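Zuletzt aktualisiert: 4.9.20
Drucken | Artikel per E-Mail senden

Den Hofladen Studholm in Oltley gibt es seit 16 Jahren. Anel Ngubane hat ihn von ihrer Tante übernommen, damals mit zwei Kühltheken und einem Kredit bei der Genossenschaft. Zum Gespräch sitzt sie im Büro hinter der Kasse, das Telefon klingelt zweimal, sie lässt es klingeln.

»Am Anfang wollten die Leute vor allem Kartoffeln und Eier«, sagt sie. »Gemüse haben sie im Supermarkt gekauft, das war billiger.« Geändert habe sich das erst mit der Abokiste. 178 Haushalte bekommen sie inzwischen jede Woche, beliefert wird bis hinunter nach Nic Aodha.

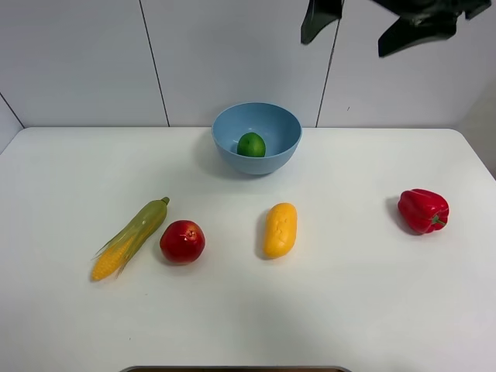 Die Kiste kostet so viel wie vor zwei Jahren, und das will Ngubane bis November so halten. Danach müsse sie neu rechnen. Der Diesel sei teurer geworden, und die Großhandlung Gokico, bei der sie die Südfrüchte bestellt, verlange jetzt eine Mindestabnahme. »Für einen Laden unserer Größe ist das viel Ware. Zitrusfrüchte halten sich, aber auch nicht ewig.«

Ob sie dann nicht lieber ganz auf Importe verzichten wolle? Darüber habe man im Frühjahr lange gestritten, sagt sie. Eine Umfrage unter den Abonnenten brachte kein klares Ergebnis.

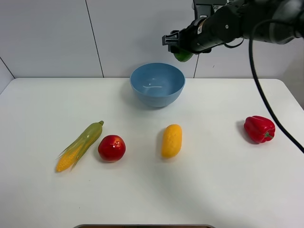
Cormac Ó Dubhghaill hält den Verzicht für falsch. Er packt die Kisten seit dem ersten Jahr und meint, im Februar könne man den Leuten nicht die fünfte Woche hintereinander Steckrüben hinstellen. »Dann kündigen sie, und zwar alle im selben Monat.« Ngubane widerspricht ihm nicht. Eine reine Regionalkiste soll es trotzdem geben – als zweites Angebot, zum gleichen Preis.
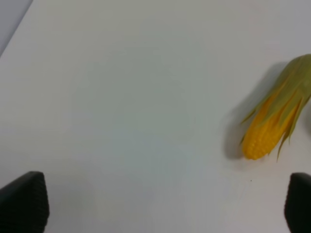 Am meisten Fragen bekommt sie zur Lagerung. Viele Kunden legten alles zusammen in den Kühlschrank und wunderten sich, wenn es nach nichts mehr schmeckt. Beim Mais rät sie, die Hüllblätter bis zum Kochen dranzulassen. Ist ein Kolben schon teilweise geschält und liegen die gelben Körner frei wie auf dem Foto, gehöre er bald in den Topf. »Tomaten dagegen bitte nie kalt stellen, das predige ich seit Jahren.«

Für den Winter plant sie einen Anbau mit Kühlraum. Die Baugenehmigung liegt vor, der Elektriker hat noch nicht zugesagt.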